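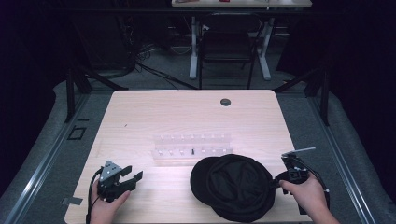 *My table, with a gripper in each hand and the cap at the front by the peg rack.*

## Soft things in a hand-held gripper data set: how messy should my examples be?

**Posted by Skiltbridge, 3 Feb 2024**

Hi all, first post after a lot of lurking. I'm collecting examples for a small learning project (we call it Gape, don't ask) and I've got as far as the cap task. One black cap on a table, two hand-held grippers, pick it up, move it, put it down. I've done 238 goes so far and the plan says 400 before we train anything.

My trouble is that a cap never lies the same way twice. With the pegs I know where I am, a peg is a peg. With the cap I sometimes come in from the right and pinch the edge, sometimes I go for the whole crown and squash it, and if I've had a coffee I'll try something else altogether. I've started to worry I'm teaching it four different jobs under one name.

So, do I pick one grip and stick to it? And do I bin the goes where I fumble and have another stab at it, or leave them in? I'd also love to know if people clear the other bits off the table. I've been leaving the clear rack where it is, mostly out of laziness.

Oh, and the camera on the gripper. Black cap, dark curtain, very bright table top on the other side. Does that matter as much as I fear?
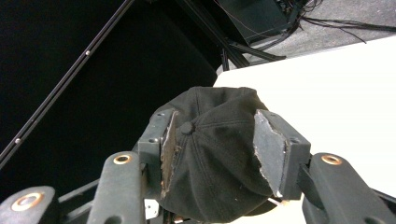 *Crown grip from the gripper's own camera, cap squashed between the pads.*

Forgot to say, the pads on mine are pretty chewed up, as you can tell. I've got a new set in a drawer and I'm in two minds whether to swap them halfway through.

---

**Allel**

I did towels and woolly hats last September, so I've been where you are. Long answer, sorry!

On the grip, I'd say pick two and write down when you use which. Mine was simple: if the hat was lying flat I pinched the edge, if it was standing up I took it by the crown. That way the choice hangs on something the camera can see. What hurt us was me changing my mind for no reason at all. We ended up with a model that would drift towards the hat, stop, think about the other side, and drift back again. Very funny for one afternoon.

Keep the fumbles, as long as you recover. A slip followed by a good second try is worth a lot — it's the only way the thing ever gets to learn what to do after a slip. What I did throw out were the goes where I'd put the gripper down to scratch my nose, or dropped the hat on the floor and picked it up by hand. Mark them as you go. I had 1202 clips by the end and went through them all afterwards with a notebook, and I wouldn't wish that on anyone.

The rack can stay, but move it about. If it sits in the same spot every time, your model may well use it as a signpost and go to pieces the day somebody tidies up. Same with the cap, by the way. Turn it, flip it, scrunch it, put it near the corners where your arms don't like going. I used to chuck mine on to the table from a step back and take whatever I got.

As for the light, look at the gripper view on its own, full size, and ask yourself if you could do the job with only that. In your second picture I can make out the seams and the button on top, so I wouldn't lose sleep. The white table side looks very hot though. I'd turn the lamp or the exposure down a touch and then LEAVE IT ALONE.

---

**Bestby**

just use a lighter cap

---

**Gripsandgrumbles**

I'd disagree with Allel a bit on the two grips. With 400 goes I'd do one grip only, get it working, then add the second. You can always collect more. It's much harder to work out what went wrong when there are two things it could be.

Pads: I wouldn't swap in the middle unless the cap is slipping more than it used to. If you do swap, put a note in the log at that exact clip and do a fair few goes with the new ones, so they aren't just a handful at the end. Ours looked far worse than yours and still held a sock perfectly well. Do check the foam isn't coming off in bits on to the table, I had crumbs all over a week's worth of clips and had to wonder whether they mattered.

Also slow down! Everyone goes too fast once they've done a hundred.

---

**Skiltbridge**

Thank you both (and Bestby, I did laugh). I'm going with the crown grip only for the rest, and I'll sort the 238 into piles tonight to see how many of those I can keep. New pads stay in the drawer for now. Will report back once I've got the lamp sorted.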